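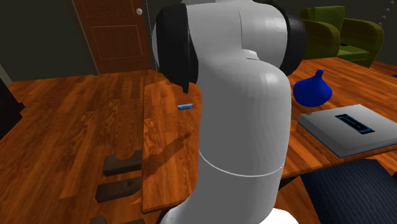
Dining table

A dining table is a table meant for eating at. In most homes it is also used for tax forms, jigsaw puzzles, sewing, school projects and mail that someone will open later. It differs from a kitchen table mainly in where it stands and how worried its owner gets about scratches.

Contents
History
Shape and size
Extension
Surface and care
Seating customs
See also

History

In the great houses of medieval Europe, eating was done at boards laid across trestles. When the meal ended, the boards were lifted off and stacked against a wall, and the hall went back to being a hall. The word "board" in "room and board" is a leftover from this arrangement. Heavy tables with fixed legs became common among the wealthy in the 1500s, partly because they were useful and partly because a table that takes six men to move tells visitors something about the household.

A separate room for dining came later and spread slowly down the social scale. By 1900 many middle-class families in Europe and North America had one, and a fair number of them ate in the kitchen anyway. Gudrun Björklund, whose study of town houses in Emow is the usual source on the subject there, calls the dining room of the period "a museum of one table, open at Christmas."

Shape and size

Rectangular tables are the most common, as they fit rectangular rooms. Round tables are praised for putting everyone on equal terms, a benefit that fades once the salad is out of reach. Oval tables are a compromise and are bought by people who have hurt a hip on a corner.

A width of 36 inches is a common choice, enough for plates on both sides and dishes down the middle. Each diner is usually allowed at least 22 inches along the edge. This figure assumes that elbows are kept in.

Extension

Extending tables solve the problem of guests, or at least of where to put them. A draw-leaf table has leaves stored under the top at each end. A drop-leaf table has hinged flaps held up by brackets or swinging legs, and the person seated over the swinging leg learns of it early in the meal. Other types pull apart in the middle to take loose leaves, which live in a closet and age at a different rate from the rest of the table, so that the full set never quite matches again.

The Backlund table, made in Emow by the firm of Butico, took 4 loose leaves and a crank. Its designer, Gøran Engström, held that one person could open it in the time it took to boil an egg. Owners' letters kept by the firm suggest a larger egg than usual.

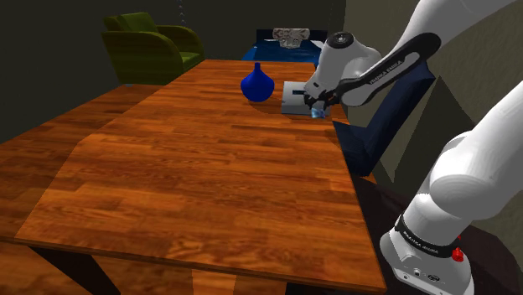
Butico dropped the crank after a few seasons and sold the table at a fixed length, in which form it did much better. Cranks still turn up at sales, often listed as parts for something else.

Surface and care

Wood remains the favored material. Oil finishes are easy to repair and need repairing. Varnish stands up better to spills but shows every scratch in good light. Wax gives a soft shine and keeps a faithful record of each hot dish set down without a mat. Gedine, a hard wax once sold with Butico furniture, came with a printed card advising owners to apply it in January and to leave the table alone for a week.

Seating customs

The head of the table is the short end, or the end farther from the kitchen, or wherever the oldest relative has already sat down. Children are often placed at a second, lower table until an age that varies by family and by the supply of chairs.

See also

Card table
Sideboard
Tablecloth
Trestle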